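Cimurside Facilities Support
Ticket 2680: Shared desks by the windows, Hurden building
Opened: 15/11/2021
Requested by: Evangelia Zervas
Assigned to: Ilham Oei
Status: Open

Summary
The requester reports glare at the window desks during daylight hours and asks that the center desk be kept clear for cloth folding work. Room 319 has large panes facing outdoors, and the daylight is strong enough to wash out the view through them.

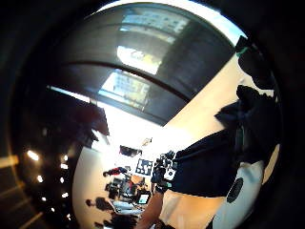 Log entry 1: Glare
Blinds were requested from Stergiou in February. The supplier has confirmed the order but has not given a delivery date. The requester has been advised to face away from the glass where possible.

Log entry 2: Desk surface
The center desk is to be used for the black cloth only. Chargers, adapters and loose cables should be moved to the side desks before work begins. Cable clips were requested from the Bokik storeroom. 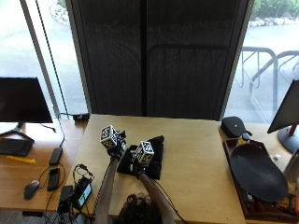 The storeroom has issued eight clips, which will be fitted along the rear edge of the desks. Users are asked not to remove them. The monitor and keyboard on the left desk are to stay in place, as that desk is booked separately.

Log entry 3: Cloth
The requester notes that the cloth creases when left on the desk overnight. It should be laid flat, smoothed from the center outward and folded before being put away.
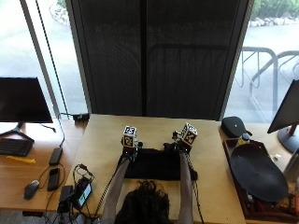 May the cloth be ironed?
Use a low setting only, and place a clean cotton sheet between the iron and the cloth.

Next action: I. Oei to contact Stergiou regarding the blinds and update this ticket within two working days.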